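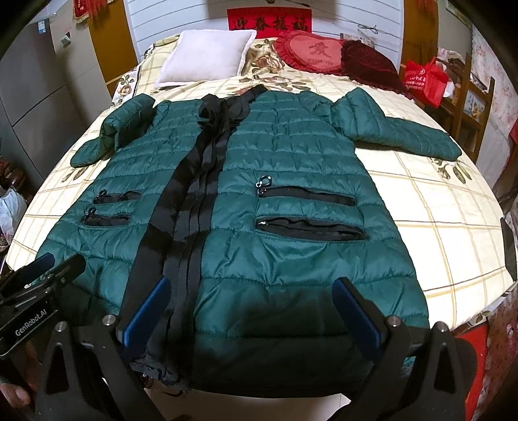
Two-finger hand-held gripper with blue finger pads, over a quilted jacket.

Clavach finger pad set for hand-held grippers

Replacement pads and screws for two-finger hand-held grippers used on clothing, bedding and other soft goods. The set fits the Lerwood and Arai finger plates without drilling. Owners of the older Akico plate need the adapter strip, sold separately.

What is in the bag
2 pads
4 round-head screws, plus 2 spares
1 hex key
1 alignment card

When to change the pads

Pads wear at the tip first. On padded jackets and fleece the tip edge goes smooth long before the rest of the face does, and the gripper starts to slide off a hem that it used to pick up on the first try. Check both pads every 150 picks if you work with zippers, which are hard on the edges. With plain sheets and towels the interval can be a good deal longer. Always change pads as a pair. A new pad opposite an old one pulls the fabric to one side as the fingers close.

Do not trim a worn pad to get more use out of it. The tip has to stand clear of the plate, or the plate will touch the cloth before the pad does.

Between changes, wipe the pads with a damp lint-free cloth at the end of the day. Lint packs into the corner where the pad meets the plate and is easy to miss.
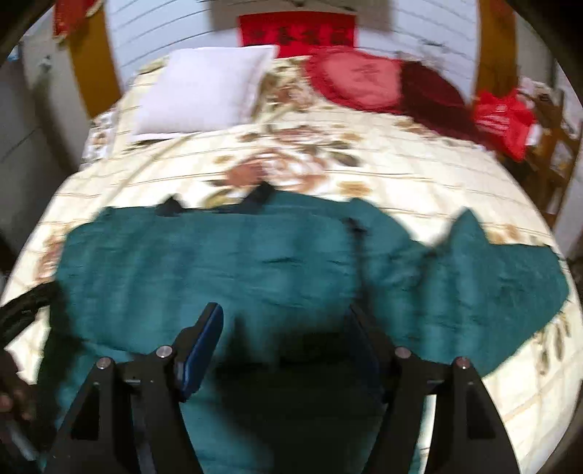
Large, thin pieces shed more lint than you would expect, so look at that corner again when you go from one kind of fabric to another. A soft toothbrush gets it out. Skip alcohol and window cleaner — both harden the pad surface over time.

Fitting the pads

1. Power the gripper down and open the fingers all the way by hand.

2. Lay it on a flat surface with the screw heads facing up. Take out the screws for one finger only and leave the other finger alone for now.

3. Slide the old pad off its plate. Clean the bare metal and let it dry.

4. Seat the new pad with its flat back against the plate. Start both screws by hand, then snug them with the hex key, a quarter turn at a time on each. Stop when the pad no longer shifts under your thumb.

5. Do the second finger the same way. Close the fingers on the alignment card. It should stay put when you tilt the gripper and come out with a light pull.

6. Make a few test picks on a quilted garment laid out flat, starting with a hem or a sleeve. Keep off the zipper pulls until the pads have settled.

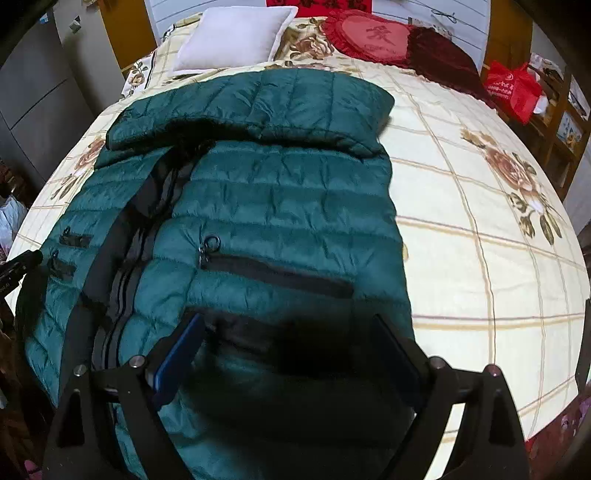
7. Check the screws again after the first 18 picks. Padded fabric works them a little looser while the pads are new.

Storage and ordering

Keep spare pads in the bag, flat and out of the sun. Sets ship within 7 days. The adapter strip for Akico plates is back in stock from September. For plates not listed here, write to Chalerm Jitpraphai in parts support and include the distance between screw centers.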